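Wanted: a part-time bench and storeroom organizer at Edberg

Posted Thursday, March 6, 2025

Okay, so we need help, and I'm the one who got asked to write the ad, so you get my version of it.

Edberg is a small workshop with long green-topped benches, a lot of crates and far too many cardboard boxes. Things come in, get opened, get used for one job and then live on the nearest desk until somebody needs the desk. I'm as guilty as anyone (my own desk is where spare cables go to retire). We'd love to find a person who enjoys putting a room in order and keeping it that way!

The job is 14 hours a week, split however you like over the weekdays as long as you're in on two mornings. You'd be unpacking deliveries, checking them against the order sheet, labeling, and finding a home for everything from cable ties to metal bar stock. We have 237 part numbers in the Monen list and I'd guess a good chunk of them have the wrong shelf written next to them. Fixing that list is the first big project, and it should keep you busy into the summer.

The other half is the desks. Four of them get shared by people on different projects, and what we want is a simple end-of-day routine: boxes flattened or put back on the rack, small parts into trays, trays into crates, cloths in the wash bin. You'd come up with the routine and then (this is the hard part) gently talk the rest of us into following it.

You don't need a technical background. If you've worked in a stockroom, a library, a school kitchen or a busy garage, you already know most of it. You should be okay lifting a full crate with a second person, and comfortable typing things into a spreadsheet. A good eye for handwriting helps too, for reasons you'll find on the Iltano shelf.

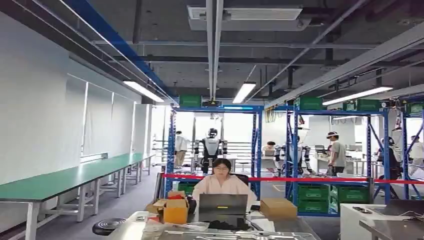 Gyu-bin So asked me to add that the labels matter more than the shelves, and that anyone who has strong feelings about label makers should say so in their application. I agree, and we'll buy whichever one you pick.

You'd get your own locker, parking behind the building and a free hand with the layout of the storeroom. The Fallahi order comes in November and fills most of the floor for a week, so please don't plan a long vacation then.

To apply, drop a short note at the front desk or mail it to Edberg, Unit 145. Tell us about a messy place you sorted out and how long it stayed that way.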